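4 Inbetriebnahme und erste Pflege Ihrer Tischplatte

Schön, dass Sie sich für eine geölte Platte der Reihe Trekberg entschieden haben! Bevor Sie nun gleich das gute Geschirr darauf verteilen, möchten wir Sie bitten, sich noch ein wenig Zeit für dieses Kapitel zu nehmen. Die Platte verlässt unser Werk mit einer dünnen Grundölung, und die zweite Schicht tragen Sie selbst auf – das ist keine Hexerei und macht, wie wir finden, sogar Freude.

4.1 Was Sie bereitlegen

Pflegeöl Plinoden (liegt der Lieferung bei)
2 fusselfreie Baumwolltücher
Schleifvlies, fein
Ein großes Stück Karton als Unterlage für Dose und Tücher

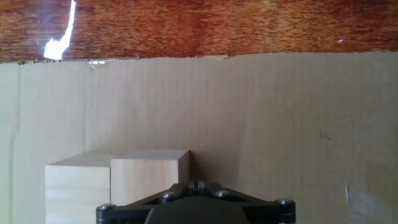 Kann ich auch das Öl verwenden, das noch vom alten Küchentisch übrig ist?
Bitte nehmen Sie für die erste Ölung nur Plinoden, denn darauf ist die Grundierung abgestimmt. Bei späteren Auffrischungen dürfen Sie gern ein anderes Hartöl probieren, am besten zuerst an der Unterseite.

4.2 Die zweite Ölung

1. Lassen Sie die ausgepackte Platte 12 Stunden im Raum liegen, damit sich das Holz an die Luft bei Ihnen gewöhnen kann.

2. Fahren Sie mit dem Schleifvlies ohne Druck in Richtung der Maserung über die Fläche und nehmen Sie den Staub mit einem trockenen Tuch ab.

3. Schütteln Sie die Dose kräftig und geben Sie einen kleinen Schluck Öl auf das Tuch, nie direkt auf das Holz.

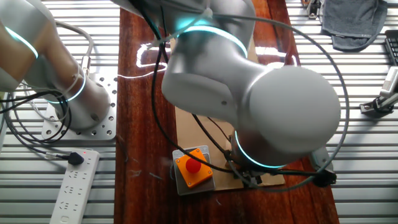

4. Reiben Sie das Öl in langen, ruhigen Bahnen ein. Beginnen Sie an der Seite, die am weitesten von Ihnen entfernt liegt, sonst hängt am Ende der Ärmel in der frischen Fläche (wir sprechen da aus Erfahrung).

5. Warten Sie 30 Minuten und nehmen Sie dann alles, was noch auf der Oberfläche steht, mit dem zweiten Tuch restlos ab.

Vorsicht: Ölgetränkte Tücher können sich selbst entzünden! Breiten Sie sie im Freien einzeln zum Trocknen aus oder bewahren Sie sie in einem dicht schließenden Metallgefäß unter Wasser auf. Bitte niemals zusammengeknüllt in den Mülleimer werfen. 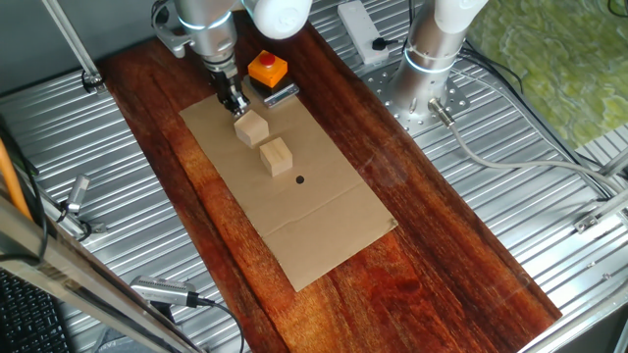

Hinweis: Während das Öl aushärtet, riecht es ein wenig nach Nüssen und Harz. Lüften Sie gut, aber stellen Sie die Platte nicht in die pralle Sonne oder neben einen laufenden Heizkörper.

4.3 Die ersten Tage

Am folgenden Tag dürfen Sie leichte Gegenstände abstellen. Mit heißen Töpfen, nassen Gläsern und Blumenvasen warten Sie bitte noch zwei Wochen. Filzuntersetzer der Marke Covuter vertragen sich gut mit der Oberfläche, Gummifüße dagegen hinterlassen gern dunkle Ringe.
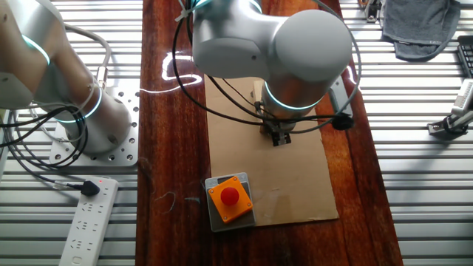 Sollte doch einmal ein Fleck entstehen, ist das kein Drama. Schleifen Sie die Stelle mit dem Vlies behutsam an, wischen Sie sie sauber und tragen Sie einen Tropfen Öl auf. Der Übergang zur Umgebung wirkt zunächst etwas matter – nach dem Polieren gleicht sich das meist wieder an. Bei hellen, trockenen Partien, wie sie in der Heizperiode oft im Januar auftreten, behandeln Sie lieber gleich die ganze Fläche.

Fragen zur Pflege beantwortet Ihnen Adoración Marín in unserer Werkstatt Requena. Halten Sie dafür bitte die Nummer bereit, die auf der Unterseite der Platte eingebrannt ist.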